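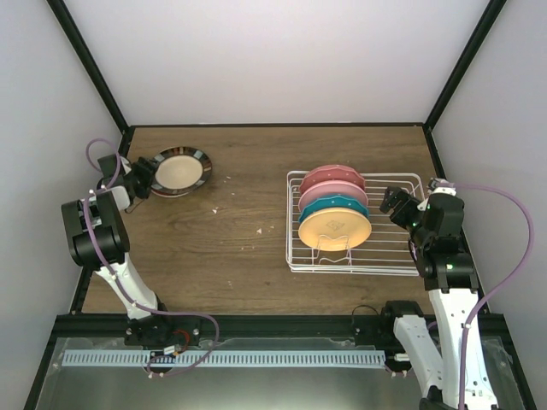 Propulsion Test Group – Tank and Feed Bench, Dostasance

Notebook, May. Proof test of the small tank (Wei), second go.

Picking up from the last entry. The lower dome fitting has been taken off, cleaned, given a new seal and put back. Torque marks redrawn in yellow because the old red ones had smeared and you couldn't tell which side of the line the nut was on. The tank was back on the stand by 10:15 and filled with tap water by 11:00. Filled slowly from the bottom with the top vent open, then tapped round the upper dome with the rubber mallet until the bubbles stopped. Last time we rushed this and had to wait for the reading to settle at each step.

Leak check first at 5 bar, held while we went round every joint with dry tissue. One damp patch under the fill valve. It was left over from filling: wiped, waited, stayed dry. Carried on.

Steps up to 50 bar. Hand pump for all of it, the electric one is still too jumpy near the top. Both gauges agreed well on the way up until the second to last step, when the Zavix sensor started reading low against the dial. Stopped there and held. Wiggled the connector and the reading came back, so it is the cable again and the sensor is fine. Taped it to the stand so it can't hang off its own weight. It needs a proper clamp before anyone uses that channel for a cut-off.

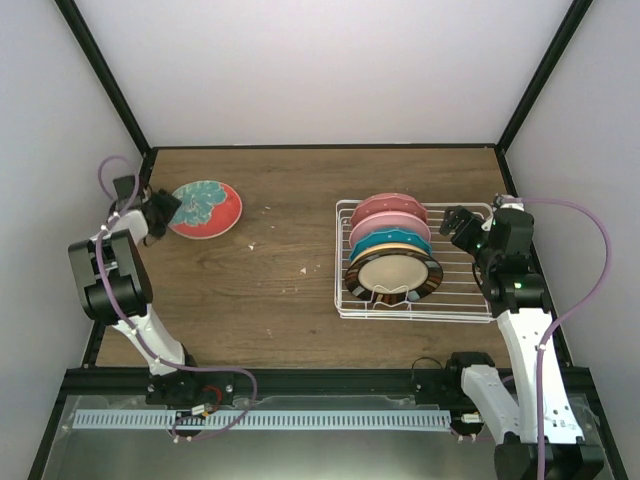 One plate flat on the left, five in the rack.

At 50 bar we closed the pump valve and left it alone. Pressure drifted down a little in the first part of the hold and then flattened out. I put that down to the hoses stretching and the water settling, as the tissue was dry everywhere when we went round again afterwards. Everyone stayed behind the screen while it was at pressure. The inspection was done after dropping back to 5 bar, as the sheet says.

Let down in the same steps. Tape measure round the middle of the tank before and after gave the same figure, but the tape is a crude check and I wouldn't lean on it. The strain readings are better. All of them came back close to zero except gauge 41, which stayed offset. It was glued over a rough bit near the weld and I don't trust the bond. To be redone before the cold test.

Logger was set to 1000 samples a second from some earlier job. Far too fast for this and the file is huge. Turn it down next time, and write the rate on the sheet.

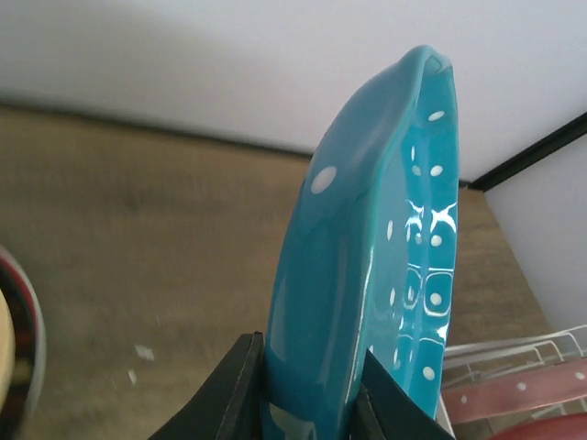
For the cold test we want to follow the dome by camera, with dots painted on the outside, and work out how far it moves as it chills. The trial dots went on last week and the tracking software kept throwing some of them out as the wrong size. They are all the same stencil. The trouble is the curve and where the camera sits. It is the same as on the turquoise plate with the white spots: the big oval one on the outer face of the rim is nearest to you and looks a good deal larger than the rest. So the size filter has to be opened up, or the camera moved further back with a longer lens. I prefer moving the camera. The gloss is a separate problem, and matt paint under the dots would deal with most of it.

Also still open:

Rilier relief valve is due back from being reset. Don't fit it until the tag has been checked against the sheet – last time the tag and the paper didn't match.

Drain hose is too short to reach the gully. Used the bucket.

Stand feet need shimming on the door side. The tank leans slightly when full.

Tank drained by 15:40, blown through with dry air and left with both ends open under a clean cloth. Screen pushed back against the wall. Pump handle is in the drawer under the dial gauge.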